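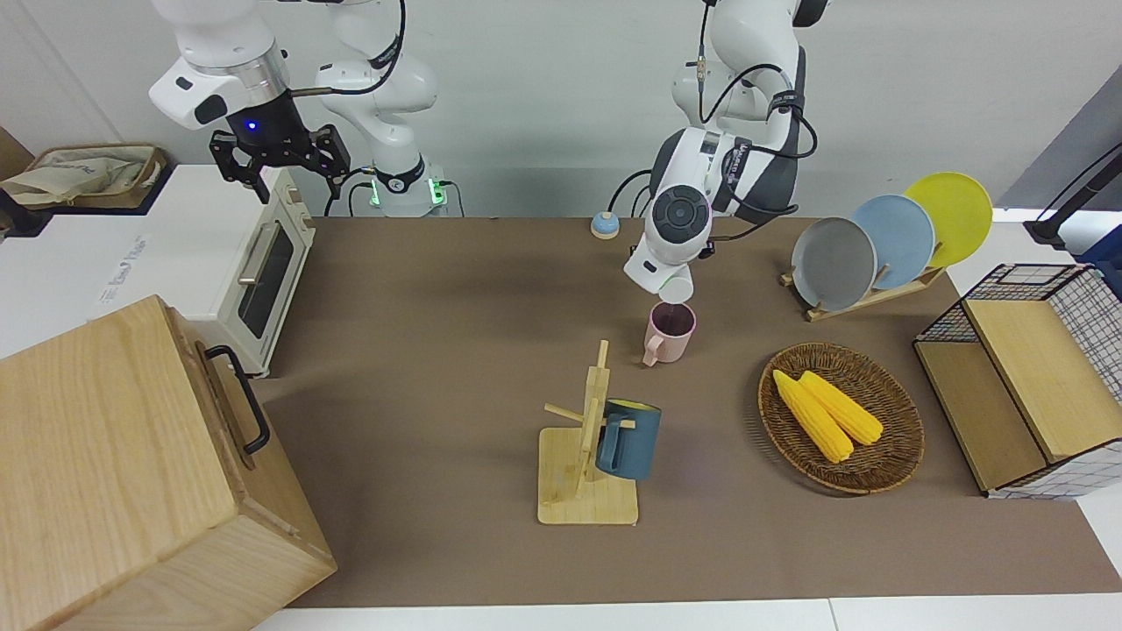 I was told it would take the boring half of my job and it did, and then the boring half turned into watching it do the boring half, one of the packers wrote on the sheet by the time clock. Somebody underneath wrote "same." A third hand, in pencil: better than my shoulder hurting, though.

So that's the mood at Saletti this March. Quick gallery page, words done on a lunch break, sorry for the typos, will fix when I get a minute.

We use cookies to remember your settings and to see which pages get read. Accept all | Manage choices

Background for anyone outside the building. Saletti packs and checks kitchen goods for Okmont and for Tatlı – mugs, racks, small stuff mostly. 52 people across both shifts. The Vistunden project is the arms. Goal is handling and sorting of returned items, the job that used to be whoever drew the short straw.

AT THE BENCH
Both arms over the mat, the black gripper open above the toaster oven and the other arm hanging over the pink mug. Mug tree and the basket of corn in the middle, plates in the rack behind.

What has changed, in no order:

Returns used to be one person, one table, all shift. Now it's one person, two arms, and a lot of putting things back where they go between runs. Resetting is real work and wasn't in anyones job description until last month. It is now. Took some arguing.

Lifting is down. Night shift says so and so does day shift, which never agree on anything.

Talking is down too. The returns table was where you heard all the news. You can't really chat and keep an eye on the arms, so the news moved to the coffee machine and the breaks got longer. Management has noticed. No comment from me.

Pay grade for people on the bench – still open. The ask is one step up after 300 hours. The answer so far is "after summer." People want it in writing before they sign up for the next round of training and I don't blame them.

Training itself was decent. Two mornings, then side by side with someone who had done it. The manual is less good. Step 51 sends you to a page that isnt there, ask the day lead for the printed one.

Nobody has been let go over this. Two people moved to outbound, one by choice, one less so. That second one is still a sore spot and should be said out loud somewhere, so I'm saying it here.

Corrections, complaints, captions you'd write better: extension 3908, before the 2 pm changeover. Or put it on the sheet by the clock, there's still room on the back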